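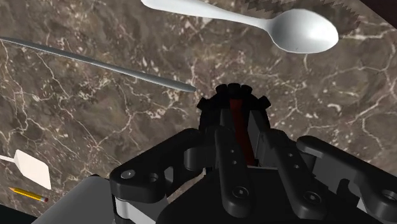
Handout 2, page 60

Marble in the kitchen and how to live with it
Course: Natural Stone for Interior Designers
Teacher: Géza Bodnár

Last time we spoke about granite, and several of you asked why we do not simply recommend it to every client. We can, and many fabricators would be glad. But clients fall in love with marble in the showroom, and a designer must be able to tell them what they are buying before they sign.

What marble is made of

Marble begins as limestone. Heat and pressure in the earth change it, and the small grains of calcite grow into larger crystals that lock together. Pure calcite is white. The color and the veins come from other minerals that were in the limestone, for example clay, iron oxides or graphite. In the trade the word "marble" is used more freely. Many dark stones with pale veins are sold under this name, although a geologist would call some of them limestone. Ask the supplier for the geological name, and write it in your project file.

Calcite has hardness 3 on the Mohs scale. A steel knife is harder, and so is the sand that comes in on shoes and shopping bags. So marble scratches, and the scratches are easier to notice on a dark polished surface than on a pale honed one.

Stains and etching

Students mix up these two words every year, so please learn them well.

A stain is a substance that went into the pores of the stone. Oil, coffee and red wine are the usual ones. A stain makes the stone darker or colored, and very often it can be drawn out with a poultice. The paste is put on, covered with plastic film and left for one or two days.

Etching is a change in the stone itself. Acid reacts with the calcite and takes away a very thin layer of the polish. What remains is a dull spot, usually lighter than the area next to it. Lemon juice, vinegar, tomato and many bathroom cleaners will do this within minutes. You cannot clean an etch mark. It has to be polished again.
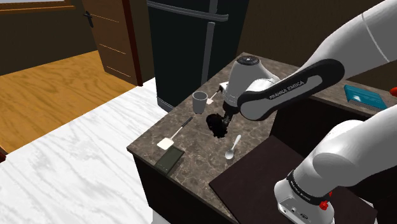
Does a sealer protect marble against lemon juice?

A sealer slows down liquids that want to enter the pores, so it helps against stains. The acid works on the surface and will still leave an etch mark, and the juice should be wiped up at once.

Choosing the finish

Polished: strong color, clear veins, shows every etch mark.
Honed: matte, softer color, hides etching better, takes oil a little faster.
Leathered: light texture, good on dark stone, crumbs stay in the low places.

Ask for a sample in the finish you intend to order. At Korden the samples are polished unless you write otherwise, and I have seen a whole kitchen ordered from the wrong one.

Daily care, to give to the client

Wipe with a soft cloth, warm water and a pH-neutral soap. Dry afterward. Use boards for cutting and trivets for hot pots. Test the sealer with a few drops of water each January; if the stone becomes dark under the drops, seal it again.

For next class

Read the chapter on joints and edges. Samran Thongsuk and Gobnait Daly will present their poultice tests on the honed sample. Bring your own sample if it has a stain you want to discuss.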